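Chapter 8
When the crowd turns: fame, fans and the brands in between

I once lost an entire afternoon watching a lip balm die. I was meant to be marking essays, and instead I sat there with a cold cup of tea, refreshing my phone, while a singer with a very large following told everyone that the balm she'd been paid to love had given her a rash. She didn't shout about it. She posted one short clip, with no make-up on, and by teatime the shops that stocked Cevow were answering questions they had no answers to.

I've been teaching classes on celebrity and the media for a good while now, and I still start the autumn term with Cevow every September, partly because students enjoy it and partly because it contains nearly everything we'll need for the next 60 pages. There's a famous person, a product, an audience that feels it knows the famous person, and a platform in the middle that makes money whichever way things go (keep an eye on the platform, it gets its own section later on).

So what was going on? The easy version says the singer had power and used it. I believed that for years! But go back through the replies, as one of my classes did, and you find something messier. We read 706 of them, and a great many hardly mention the singer at all. People were talking to each other. They were swapping stories about their own dry lips, their own wasted money, the time a cream made their eyelids swell up. She had opened a door, and plenty of people had been standing behind it for months. 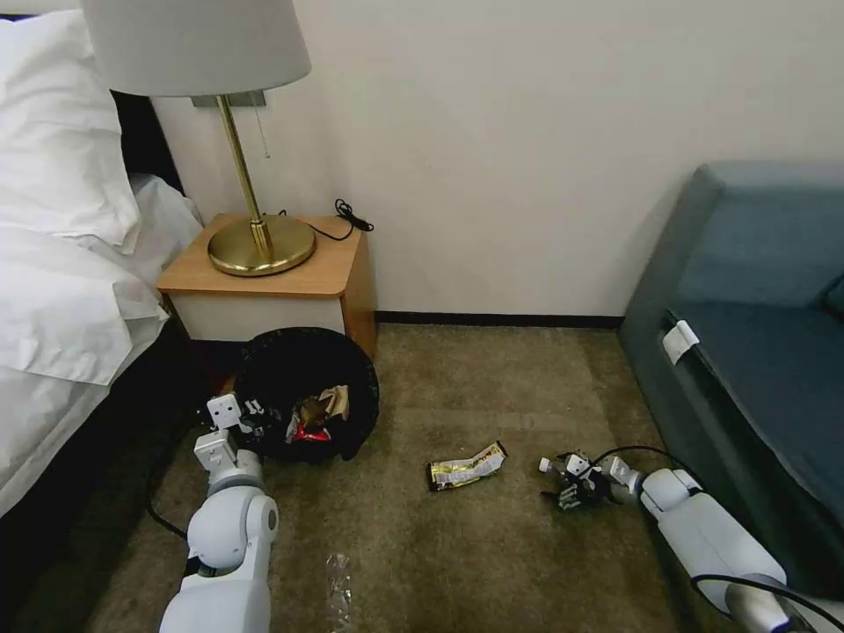 Fans notice small things, far smaller than most marketing departments would ever guess. When the actor who fronted the Trelach hotel adverts put up a clip from her own stay, the company expected people to talk about her. What they talked about was the furniture. I understand it completely, I'm the same. Give me a room with white bedding, a teal sofa against the wall and a black bin tucked in by the nightstand, and I'll have opinions on the sofa before I've asked who's staying there. In the Trelach thread people argued over the curtains, then the price, then whether she'd really paid for it herself, and that last question was the one that stuck.

I'm going to call this kind of attention "sideways looking", and it'll come up a lot. A fan looks past the star at whatever is next to the star: the bag, the friend, the kitchen, the boyfriend who hasn't been in a photo since spring. Sideways looking is fun, and it's free publicity when it goes well. When it goes badly, you get something like the Degefa trainers business, which I'll come to in the second half and which still makes me wince.

There are 2 ideas I'd like you to carry into the next section. The first is borrowed trust, meaning the trust we have in a person that slides over on to a thing they're holding. The second is the walk-away, when a star drops a brand in public and the fans have to decide whether to go too. They don't always! Retinar, the photo app, lost its best-known user and hardly noticed, and we need to work out why.

Before you read on, think of something you bought, watched or joined on account of somebody famous. Write down who it was and whether you'd own up to it in front of the class. Mine is a fairly expensive blender.

8.1 Borrowed trust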